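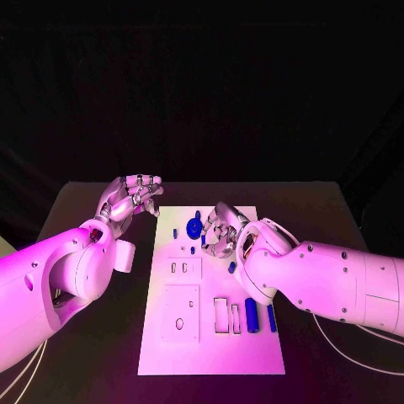
Workshop notebook, Giltton bench, October
Entry by Deisy Mosquera

The purpose of this morning's work was to settle how the insertion task should be demonstrated by remote control before the Longo trials begin. The operator sat at the control station with the headset and gloves, and the robot was driven through the parts board under the magenta lighting condition. The small blue parts stand close together towards the top of the board, around the gear-like disc, and most of the difficulty was met there. With the right hand down among them and the fingers curled, there is little room to close on one part without brushing its neighbour. The left hand was to be kept raised, clear of the upper edge of the board, until it was called for. This posture is to be adopted as the standard starting position for two-handed runs.

Thirteen demonstrations were recorded between 09:20 and 11:45. Nine were accepted. Two were rejected because the operator paused for a long period above the part before closing the fingers, and the pause would be copied by the trained policy. The remaining two were stopped by the operator after a part fell over and could not be stood up again by remote control.

Observations on technique

The approach should be made from above and slightly to the outside. When the operator came in level with the table, the forearm shell passed low over the two cylinders on the right of the board, and on one run it knocked the thinner one. Raising the elbow in the control software before the reach cured this, although the wrist then sits at a less comfortable angle for the person wearing the gloves. I have asked for the elbow offset to be made adjustable from the station.

The glove mapping for the right index finger was closing early. The operator had been making up for it by holding her own finger straighter than felt natural, and after an hour this was tiring. The mapping was reset at 10:30 and the later runs are noticeably smoother. The runs recorded before the reset have been marked in the log and should not be mixed with the others until somebody has compared the finger traces.

Guiding the arm by hand was also tried, with the motors set to follow. It gave a good path for the arm as far as the board and a poor one for the fingers, as the person guiding cannot move the wrist and shape the grasp together. Sistier reported the same difficulty in their note to us last spring. My recommendation is that hand guiding be kept for teaching the approach only, and that all grasping be shown from the station.

Lighting

The coloured lighting will be kept for one third of all sessions, as agreed with Platholm. The lower end of the board comes up brighter than the rest, and the operator said that depth was harder to judge there through the headset. She asked for a moment to let her eyes settle at the start of each run. I have allowed this, but recording must begin after it and not before.

Matters outstanding

Tape the white cables to the table behind both arms. They were moved twice during the session and should have a fixed route.

Write down the reset order for the parts. At present each operator sets them out from memory, and the pegs were placed differently after the break.

Repeat the rejected runs at the next session, with the new mapping and six further runs under plain white light for comparison.

Ask Longo whether a part that is dropped and picked up again counts as a completed demonstration. I have treated it as acceptable where the recovery was made without stopping — one of the nine is of this kind, and it is marked in the log.

Station shut down at 12:10, arms parked, gloves left on charge.

D.M.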